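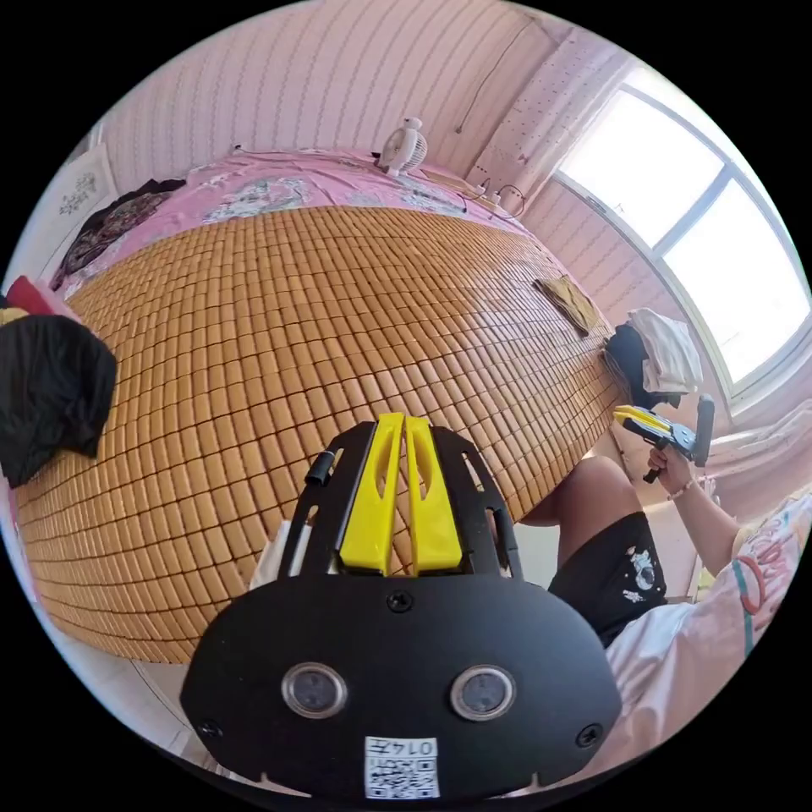

Frequently asked questions about staying at Bavinmont guest rooms

Last updated: January 19, 2024

Many guests write to us with the same questions, so I have collected the answers on one page. If your question is missing, please send an email and I will reply the same day or the next morning. Riet Hermans

Booking and payment

How do I book a room?
Please use the form on the Booking page. You choose the dates, the number of persons and the type of room. After this you receive a message from me with the price. The booking is fixed only when you have answered this message with a yes.

Do I have to pay in advance?
For one or two nights, no. You pay on arrival. For a longer stay we ask for the first night in advance by bank transfer. The rest can be paid by card or in cash on any day of your stay.

What happens if I must cancel?
Until 12 days before arrival you get back the complete amount. After that we keep the first night. If you are ill, write to me anyway, and we will try to move your booking to another date.

Can I book for a whole month?
Yes, but not in the summer season. From October to April we have a monthly price, and it includes electricity, water and the internet. Please ask for it by email, as the booking form cannot calculate it.

Arrival and departure

At what time can I come?
The rooms are ready from three in the afternoon. If you come earlier, you can leave your bags in the hall and walk into the village. The bakery next to the church has two tables where you can sit with a coffee.

I arrive late in the evening. Is it a problem?
No, but tell us before. We will send you a code for the side door and your key will be in the small cabinet behind it. Please close the side door well. It is heavy and sometimes stays open a little.

When do I have to leave the room?
At eleven in the morning. When no new guest is coming on the same day you may stay until one. Ask the evening before.

How do I reach you without a car?
Take the train to Clinska and then the bus in the direction of the lake. The stop is called Bavinmont Bridge. From the stop it is 600 meters on foot, and the last part goes uphill. With heavy luggage it is better to take a taxi from the station. The last bus leaves quite early, so look at the timetable before you choose your train.

Rooms and beds

Which sizes of bed do you have?
Every double room has one large bed. The two rooms on the garden side can have two single beds, if you ask for this when you book. We cannot change the beds on the day of arrival.

Can I have a firmer or a softer mattress?
The mattresses are medium firm. For guests who find them too hard, there is a soft topper. We have only a few of these, and in the holiday weeks they are all in use, so it is good to write it in your booking.

What can I do against the heat in summer?
The house has thick walls and there is a fan in each room. Keep the shutters closed during the day and open the windows after sunset. There is no air conditioning. The rooms under the roof are the warmest, and people who sleep badly in warm nights should take a room on the ground floor.

How often do you change the sheets and towels?
Sheets once a week, towels every third day. If you want fresh ones sooner, put the old ones in the basket in the corridor and take new ones from the open shelf.

I am allergic to feathers. What do you use?
All our pillows and blankets have a synthetic filling. We wash with a powder without perfume.

Kitchen and laundry

May I cook?
Yes, in the shared kitchen on the ground floor, until ten in the evening. Each room has its own shelf in the refrigerator, with the room name on it. Oil, salt, tea and coffee are free for all.

Is there a washing machine?
Yes, it is in the cellar. One wash costs 500 in local money, and you pay it together with the room. Please use the short program in the evening, because the long one can be heard in the room above.

Is breakfast included?
No. You can order it until 8 in the evening for the next day. It is bread, butter, jam, cheese, an egg and fruit from the garden when there is some. We can leave out the cheese and the egg if you do not eat them.

Children, pets and other things

Are children welcome?
Very welcome. Children under four years sleep free in the bed of the parents or in a cot. The stairs are steep and have no gate, so with small children I recommend a room on the ground floor.

Can I bring my dog?
One dog per room, please, and not on the beds. Bring its own blanket. Cats we cannot accept, as one of us is allergic.

I forgot something in my room. Do you send it?
We keep lost things until the end of the season. We send them if you pay the postage.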